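Learning to Love the Slow Train

I used to book whatever got me there fastest, and I was smug about it too. Then in September I took the stopping service from Galli down to Navska, 305 miles with 11 stops, and I haven't shut up about it since.

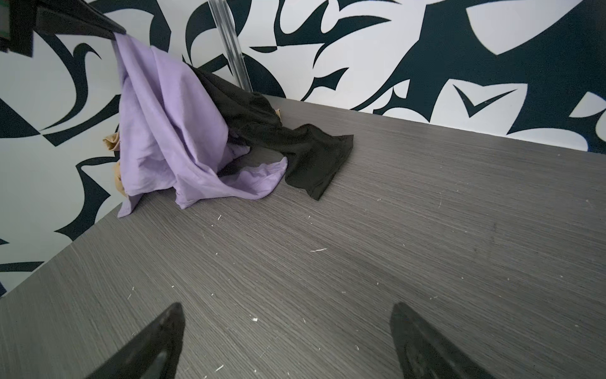

Pack more food than you think

The snack cart gave up before lunch (a bag of pretzels was the last thing left, and I got it!), so now I bring sandwiches, a thermos and far too much fruit. Strangers will trade you things. I swapped two plums for half a cheese pie somewhere past Mununow and I'd do it again tomorrow.

Pick the left side

Heading south, you want the river, and the river's on the left for most of the morning. Seat 122 has a window that opens a crack. Please don't all take it on the same Thursday.

Get off once

My ticket let me break the trip, so I hopped off at Mununow, walked up to the bakery, missed the next train and spent two hours reading on a bench. Best part of the day. I rolled into Navska after dark, sunburned on one arm, and went looking for soup.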